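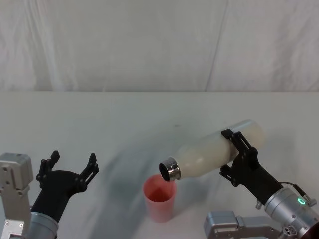 Nondoleo at the bench, bottle over the cup, green light on.

Print | E-mail

1/ OK it's thread time! A bunch of you asked what I've been doing at the workshop every Monday night, and the answer is teaching two robot arms to pour a drink. The whole setup is called Nondoleo. Long one, get a snack.

2/ Quick background for new people. I'm a member at Sallanley, the shared workshop in Esden. I had a corner bench and a key that sticks. I'd built little wheeled things before but never anything with arms, and I'd wanted to for years.

3/ The arms came used, from a lab clear-out. I'd love to say I compared models for weeks. I saw the listing at lunch and had them in the back of my car by dinner. They are SO much heavier than they look. Bring a friend if you ever do this (thank you Clyde, sorry about your thumb).

4/ First month was all mounting. If the base moves even a hair, the far end of the arm moves a lot, and you will spend your evenings blaming the software for something the bolts did. I did exactly that. Clyde Alcantara leaned on the bench with one hand, watched the gripper sway and just walked off to get the drill.

5/ New base is a steel plate through-bolted to the bench frame. Night and day. If you take one thing from this thread, do the boring base first.

6/ Why pouring? I wanted a job where you can tell right away if it went wrong. Stacking blocks is fun for a week. A pour has a grab, a lift, a tilt, a stop and a return, and each one has its own way of being bad. Plus at the end you get a drink, in theory.

7/ The bottle is a white one with a metal threaded neck. I went through my whole kitchen cabinet looking for one the fingers liked. Soft squeezy bottles fold up. Glass slides, and also I'm not brave. With this one the linkage fingers close right around the body and hold it across the middle and it feels really solid.

8/ The cup is a plain pink plastic tumbler. I love this cup. I picked it for color, as everything else on my table is white, black or silver and the camera finds pink in one go. My first cup was clear and the software believed in it maybe half the time.

9/ On that – the white sheet behind the table and the white tabletop were the cheapest upgrade of the whole build. Before that the camera had to look at a pegboard full of wrenches. Ruoxi Cao told me to hang a sheet back in August and I said I'd get to it, and then spent three weeks tuning things that a sheet fixed in an evening. It has creases. The creases don't matter, I checked.

10/ Shadows DO matter though. With two arms over a white table you get these soft gray blobs next to the cup, and for a while my code thought the blob was part of the cup and aimed left of it every time. Fix was to look at color first and only use brightness to clean up the edges.

11/ Now the good part, the tilt. I had always thought of pouring as "turn the bottle over." Go watch your own hand do it! The mouth of the bottle stays in nearly the same spot and everything else swings around it. My first version turned the wrist and left the arm where it was, so the mouth wandered off in a big arc and the cup got none of it. The bench got plenty.

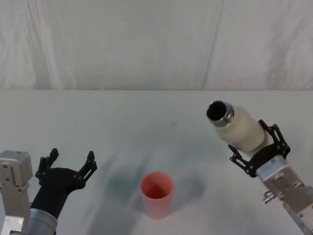

12/ So now I work from the mouth. I tell the arm where the opening of the bottle is compared to the fingers, then say "keep that point over the cup and change the angle." The math for this is old and well known and I still punched the air when it worked.

13/ The path goes in stages. Bring the bottle in with the mouth up. Pause. Tip to level. Pause. Then past level in small steps. 45 degrees below level is where I stop for now. More than that and the wrist gets close to its limit and you can hear it complain.

14/ Practice runs are done with an empty bottle. Then dry rice. Then water. Please do rice! Rice on a bench is a brush and a dustpan. Water on a bench with power supplies under it is a very different evening. (I moved the power supplies after that evening.)

15/ Somebody will ask how much it pours. Target is 200 ml. I weigh the cup afterward on a kitchen scale and write it in a notebook, and my best night so far was 4 good pours out of 5. The bad one was way short, not over, and I'll take short over a spill any day.

16/ The grippers! Two fingers each, black, jointed, with little pins all down the linkages. I replaced some of the pins that had worn and the slop went right down. They were a pain to get out and I lost one in the floor drain. Sallanley has a magnet on a stick for this and the magnet on a stick is a hero.

17/ Cables: leave a loop at the wrist. I had mine zip-tied down all neat and pretty, and the first time the wrist turned all the way over it pulled the connector clean out and the arm just sat there with its bottle in the air. Now there's a lazy loop over the top of the housing and it's fine. Ugly cables, happy robot.

18/ "What does the left arm do?" Fair question! At this stage it mostly keeps out of the way with its fingers open. The plan is for it to steady the cup while the right one pours, and later to pass the cup to a person. I want the right arm to be dull and dependable before I let both of them reach for the same spot.

19/ I did try both together once. They bumped knuckles. No damage, but the sound made everyone at the next bench turn around, and the woman who was gluing a guitar gave me a look I still think about.

20/ Safety stuff, because I'd be a jerk not to post it. Big red stop button where my left hand rests. Speed turned way down. Faces and hair stay out of reach while it's powered. Nothing hot in the bottle, ever, no matter who asks for coffee.

21/ The software side is a mess but it's my mess. One script finds the cup, one plans the move, one runs the arm, and they pass notes to each other in a text file. Ruoxi looked at it and went very quiet and then offered to help. We're cleaning it up before I share any of it.

22/ I keep getting asked for the name story. Nondoleo was scribbled on the lid of one of the crates the arms came in. I have no clue what it meant to the people who wrote it. We all started calling the robot that on day one and I can't imagine it as anything else now.

23/ Things I'd do differently: base first, sheet second, buy a spare set of pins, label both ends of every cable, and don't start a "quick" calibration at 9 pm. I have closed up the shop so many times with a half-done calibration on the screen.

24/ Next up is knowing when to stop. Today it pours for a set time, so a fuller bottle gives a fuller cup. I've got a small load cell on order that'll go under the tabletop so it can feel the weight go up as it pours. Marchetti, the parts place two doors down from the workshop, let me play with one on their counter and I was grinning like a kid.

25/ If you've got a cheap way to do the weighing that doesn't mind being splashed, tell me! Same if you've done cup handoffs with two arms. I've read plenty about it, but I'd much rather hear what went wrong on a real bench.

26/ And if you're near Esden, come by on a Monday evening. You can press the go button. Clyde's eight-year-old niece pressed it last time and then asked if it could do cereal, and I've been thinking about cereal ever since. Milk first or second??

27/ Couple of replies to stuff in the comments: yes the bottle goes back to the same spot after. No, I haven't tried soda. Yes, the pink cup gets washed. No, you can't buy it off me.

28/ I'll post again when the load cell is in. Ruoxi's bringing the good screwdrivers.

Print | E-mail

We use cookies to remember your settings and to see which pages get read. By continuing to browse you agree to this. Accept | Manage cookies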